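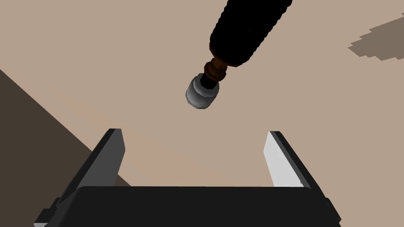 Our visit to the Lacson open day, 2022-09-05

I'd been looking forward to this one since the spring, and it started with two trains and a very long walk from the station (do take the bus if you go, it stops right outside). Lacson build the software for Drikeris, a household robot arm, and nearly all of its practice is done in a simulated flat before a real arm is allowed to move. I had expected a polished show with the best bits played on a loop. What we got was an hour and a half on a fault, and I thought it was by far the best thing they could have picked!

Marilou Bautista took our group round. She looks after the simulator, which they call Flaltent, and she told us about a batch of 3,978 practice runs, of which 337 had ended with the wrist turned well away from level and the arm still reporting that all was fine.

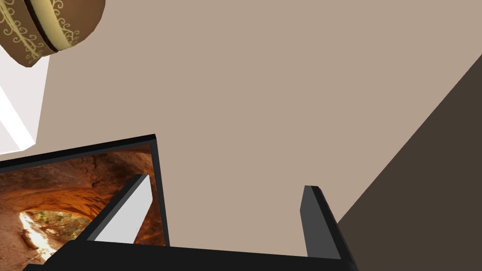 The open gripper in Flaltent, with the rock arch picture tilted behind it.

On a real arm that would be a safety matter, she said, as someone could be standing where the hand swings. The trouble lay in the stop rule. It watched for the hand touching things and for the motors straining, and a wrist slowly rolling over in open space did neither of those, so the arm carried on quite happily.
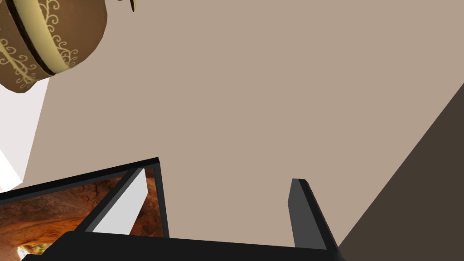

It took them most of a fortnight to find it, partly because everybody went looking in the motor code first. Marilou laughed about this, though I gather it wasn't very funny then. The cause was one angle being passed along in the wrong units after an update, and only when the arm began from certain positions. A gentleman in our group asked why the tests hadn't caught it, and she said plainly that the tests all began from the same position.

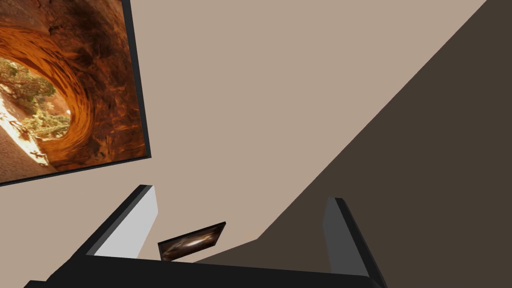

What they changed

There is now a separate check on the wrist, kept apart from the rest in a small program called Clostatard, and it halts the arm if the angle strays too far from what was asked. They have since repeated 1,661 runs from mixed starting positions and are still reading through the results. Tea and a very good ginger cake followed in the canteen. The next open day is in November, and you need to book by email.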